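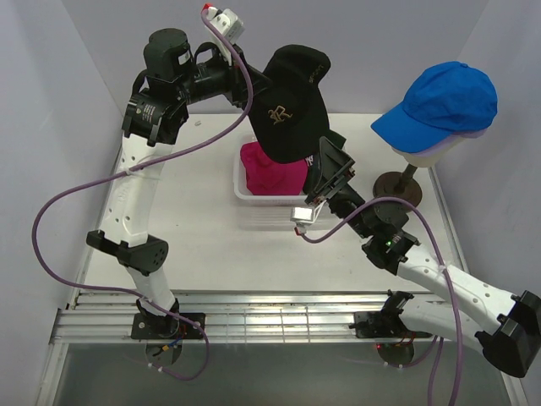

La gorra negra, encima de la caja

Septiembre, por la noche

Hoy he empezado a guardar la ropa de verano. Todos los años digo que lo haré en una tarde y todos los años necesito más. Tengo 17 bolsas de tela que me dio Enikő cuando se mudó, y en cada una escribo con rotulador lo que hay dentro. La mitad lo escribo en finés sin darme cuenta, y después Maribeth no entiende nada cuando busca una toalla.

Mientras doblaba los pantalones cortos he pensado en el verano. Ha sido más lento que el anterior. Fui 2 veces a la costa con Elsa, y la segunda vez llovió tanto que nos quedamos en el bar de la estación jugando a las cartas. Ella ganó casi siempre. Yo practiqué con el camarero la palabra «chubasco», que me gusta mucho, aunque todavía no sé bien cuándo se dice chubasco y cuándo chaparrón.

En un bolsillo he encontrado un billete de autobús y arena – bastante arena, la he tirado por el balcón y espero que la vecina no estuviera regando.

Llamó Niilo a las ocho. Dice que en su casa ya encienden la estufa por la mañana. Aquí todavía duermo con la ventana abierta, pero no se lo dije, porque se pone triste. Me preguntó si vuelvo en Navidad. Contesté que tengo que mirar los vuelos, y es verdad, tengo que mirarlos.

No he terminado con los zapatos. También falta coser el botón de la camisa azul y devolver a Elsa su jersey, que está en mi silla desde junio. Mañana compro hilo.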